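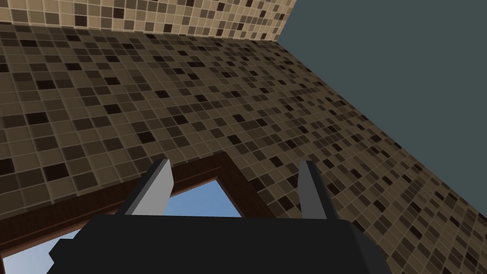 El simulador no tiene la culpa

En control de robots se discute mucho sobre modelos y poco sobre herramientas. Llevo años escribiendo planificadores y mi opinión es sencilla: la mayoría de los fallos que achacamos a la percepción son errores de transformaciones entre ejes que nadie revisó. 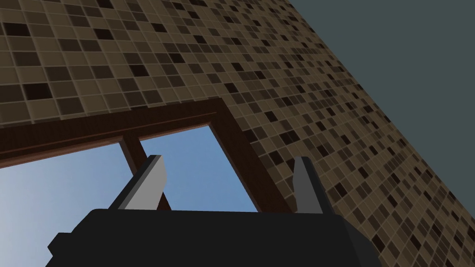

La pinza simulada ante la ventana, sin ningún objeto entre los dedos.

Un signo cambiado en la orientación de la muñeca puede pasar semanas sin dar la cara. El planificador devuelve una trayectoria válida y el registro sale limpio. Por eso defiendo que las vistas de muñeca se miren a diario, también cuando las pruebas pasan.

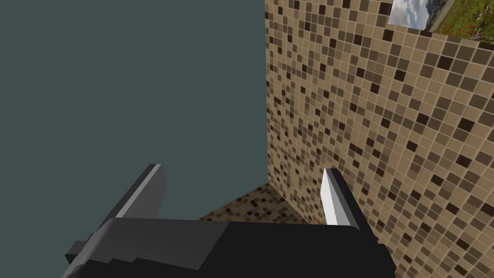
Grupo de Software de Control · Laboratorio Morham

Eleri Morris sostiene que mirar imágenes no escala y que basta con comprobaciones automáticas. En parte le doy la razón. En agosto dedicamos 2 personas a Swati, nuestro visor de poses, y de 30 episodios revisados a mano, 29 estaban bien. El otro tenía la base girada y ninguna prueba lo marcaba.

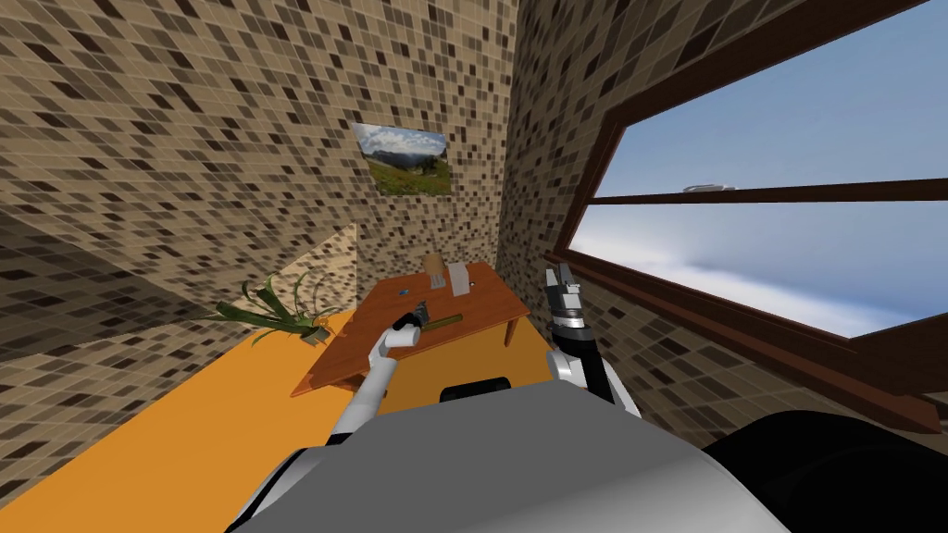

Ese episodio habría entrado en el entrenamiento como los demás. Escribir la comprobación que faltaba llevó una tarde, pero antes alguien tuvo que verlo. Yo pediría presupuesto para visores antes que para más horas de cálculo, y que cada cambio en el planificador se entregue con sus vistas guardadas.

Emlyn Prosser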